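Workshop tips: trying out grippers on a kitchen table

Notes from a month of swapping fingers, arms and cameras about. Not in any order. Add your own at the bottom, Tamara Vasylenko keeps the page and will tidy it up when she gets a minute.

Fingers first

Flat thin things are the real test. Anyone can pick up a block. Give it something bendy and see what the fingers do. If both tips don't meet square, the thing twists as it comes up and you spend the afternoon blaming the controller.

Check the tips meet with a strip of paper. Close on it, tug. Should hold the same at the left side and the right side. If one side slides out, loosen the finger screws, close the gripper gently on the paper, tighten up again while it's shut. Two minutes.

Hard tips: good for edges and thin stuff, bad on anything shiny. Soft pads: the other way round. The Sturkholm pads are the grippiest we had but they pick up crumbs and fluff like mad, wipe with a damp cloth between goes. No washing-up liquid, leaves a film and then everything slides for an hour.

Lüthi fingers are narrower. Get into tubs and corners far better. They do bend a bit if you squeeze hard on something thick, so don't use them for jars.

Mark your fingers L and R underneath with a paint pen. They look the same. They are not the same.

How hard to squeeze

Start low. Lower than you think. Bring it up one step at a time till the thing stays put when you flick it with a fingernail, then one more step and stop.

Bendy plastic bows when you pinch it near the bottom, and the top end wanders off to one side. Fine for just lifting. A pain if you want to put it down in a set spot. Grip nearer the middle if there's room, or go slower on the way in.

Write the number down. On the gripper, on tape, whatever. We lost a whole set of good settings in May becuase they were on the back of an envelope.

Cameras

Wrist camera beats an overhead one for the last bit of any pick. Overhead is for knowing roughly where things are. If you can only have one, have the wrist one.

Tilt it so you can see both fingertips, just the ends. More than that and the fingers hide what you're after. 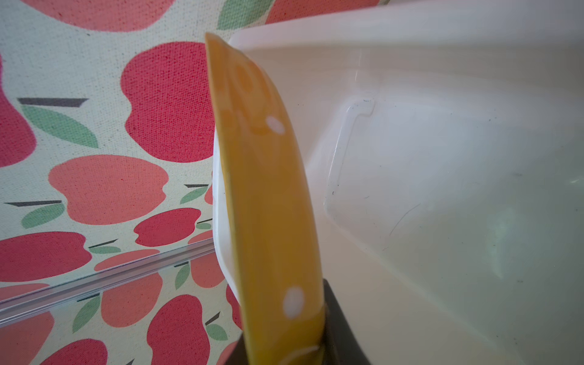

Lock the exposure. Biggest single improvement we made, cost nothing. White plastic next to a patterned cloth sends auto mode up and down like a yo-yo and the picture is useless just when you need it.

Patterned cloths are worth keeping on the table for testing. A plain one makes every camera look clever. If it still finds the object against fruit and leaves you can trust it a bit. Change the cloth every so often or you'll end up with a setup that only works on one cloth.

Clear plastic is the worst. Anything see-through shifts what's behind it and throws bright lines. Tevunum camera did better on this than the Avness, though the Avness was quicker to start up and has the nicer lead. Neither was great. Move the lamp before you move the camera.

Wipe the lens. Yes, again.

Arms

Clamp to the table, not to a board on the table. We tried the board. It creeps.

Leave slack in the cable at the wrist, then turn the wrist all the way both ways by hand with the power off. Wherever it pulls, add more slack. Velcro ties, not cable ties, you will be redoing it.

Tubs with high sides: come in from above and keep the wrist steep. Coming in low the knuckle hits the rim before the fingers get anywhere near.

Controllers

Don't change the controller and the fingers on the same day. Sounds obvious. We did it twice.

The small hand controller is tiring after an hour but far easier to teach somebody. The big one with the lever is smoother. Let people try both before you pick, hands differ.

Set the speed limit to 80 per cent while you're learning, drop lower near anything breakable. Keep the stop button on the side of your free hand. Tape it down so it doesn't wander.

Comparing things fairly

Same objects, same cloth, same lamp, same person driving. Swap one part. Do nearly 155 picks before you say anything about which is better, the first couple of dozen are just you getting your eye in.

Log drops and also near misses. Near misses tell you more. A slip that recovers is a drop waiting to happen.

Three columns is enough: what, which fingers, what went wrong. Anything fancier and people stop filling it in. Ours is at line 3462 now and still just the three columns.

Odds and ends

Talcum powder on sticky pads, tiny pinch, blow off the rest.

Spare screws in a jam jar lid with a magnet stuck undreneath.

Unplug the gripper before changing fingers. Every time, even if you're only having a look.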